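Drindmont library to close for 18 weeks while roof is replaced
By Theano Panagiotou
August 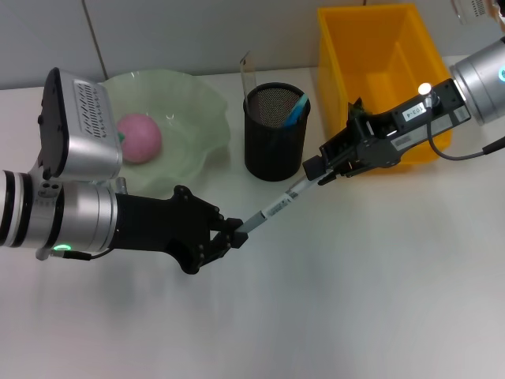 Drindmont's town library will shut at the end of the month so that its roof can be replaced, the district council has confirmed. The building on Lutach Road is expected to stay closed for 18 weeks.

The work has been put off twice. Buckets were put out in the reference room during last winter's storms, and part of the first floor has been roped off to the public since February. A survey carried out in the spring found that the lead in both valleys had failed and that several of the main timbers would need strengthening before new slates could go on.

The contract has gone to Dimitriou, a roofing firm based in Vidcombe, which also worked on the town's former corn exchange. Scaffolding will go up along the Lutach Road side first. The pavement there will be closed and pedestrians will be sent across to the post office side by a temporary crossing.

A smaller library will run from the ground floor of the Vidcombe Street community centre while the work goes on. It will hold 2,000 books, mostly recent fiction, large print and children's titles, and will open from 10am until 4pm. There will be 3 public computers. Printing will be available but photocopying will not.

Readers who want something from the main stock can still order it through the website or by telephone. The council says most requests should be ready within four working days, as the books are being moved to a store outside the town and will be brought in by van.

Loans taken out before the closure will be renewed automatically and no fines will be charged on them until the library reopens. Borrowers are being encouraged to take out more than usual, and the limit on each card has been lifted until the doors close.

The under-fives' story time will move to the community centre and keep its morning slot. The chess club and the evening language classes have not yet been found a room. A council spokesman said talks were going on with two schools and that members would be told by letter - or by email, if they had given an address.

The local history collection is the hardest part to rehouse. The parish maps and the bound newspapers cannot be kept anywhere damp, and they will go to the county record office for the whole period. Anyone who needs to see them will have to book a seat there in advance and bring proof of address.

The council has also been asked whether the front steps could be replaced with a ramp at the same time. It said the ramp was a separate scheme with its own planning application, and that a decision on it was not expected before the new year. The side entrance will stay in use for wheelchair users after the library reopens.

An exhibition of the roof plans is on show in the library foyer until it closes.

Comments

marrowfat
Will the book drop on the outside wall still be open? It doesn't say.

J. Pellow
18 weeks on paper. The corn exchange ran over by two months, if I remember right. Hope I'm wrong.

Sheila from Top Lane
Glad story time is staying in the mornings. My grandson would have been very upset. Parking at the community centre is dreadful though.

marrowfat
Rang them. Book drop is shut as well - it's behind the scaffolding.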